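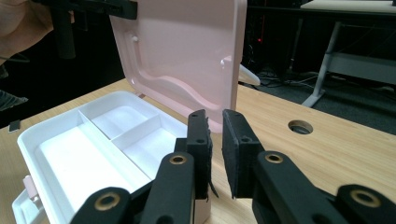 The pink-lidded box, open on the table

So we have a cat in the apartment again! Her name is Koo, she's gray with one white sock, and for the first two weeks she lived behind the washing machine and came out only when the lights were off. I'd forgotten how much a new cat rearranges your brain. I wake up at 4 a.m. and lie there listening for the litter scratching, and if I hear it I go back to sleep happy.

She came from the shelter out in Noltton, the little one past the feed store. I went in wanting a kitten (everyone does in February, apparently, and there weren't any) and the woman at the desk walked me straight past the front cages to a seven-year-old who had her face pressed into the corner. Her old owner had moved into a care home. She'd been there 52 days. I sat on the floor next to her for a while and she didn't look at me once, and I signed the papers anyway.

What I want to write down, mostly for myself, is how we got her eating, as I looked all over for this and found a lot of people telling me to be patient. I was patient! She still wasn't eating. The vet at Asamgate checked her over on day two and said her teeth were fine and her weight was okay for now, but to call if she went another full day on nothing.

My friend Bayu Nugroho has had cats his whole life and he told me to quit changing the food. I'd been opening a new can every few hours, like a nervous waiter, and she was getting a different smell each time. He said pick the one the shelter used, warm it a little, put it down, leave the room. And leave the room for real, not stand in the hallway breathing. 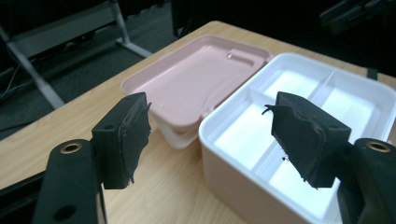

I did that at dinner time and went and sat in the bathtub with a book (no water, fully dressed). When I came back the saucer was licked clean and she was behind the washer again looking like she'd never heard of food. I may have cried a bit.

After that it was 3 small meals a day, same saucer, same spot, and I moved the spot a few inches farther out every couple of days. Now she eats in the kitchen doorway with her back to the wall. She won't eat if I'm wearing shoes. No idea why - slippers are fine, socks are fine.

Jekier, my sister's enormous orange boy, is supposed to come stay with us while she travels, and I'm going back and forth on it. He's sweet but he has no manners whatsoever. Bayu thinks a closed door and swapping blankets between them would be enough. I think Koo has had plenty of new things for one winter, so I'm going to call my sister tonight and see if her neighbor can take him.

Oh, and she purred on Sunday's leftover blanket pile, the one I still haven't folded. I guess it lives on the chair now.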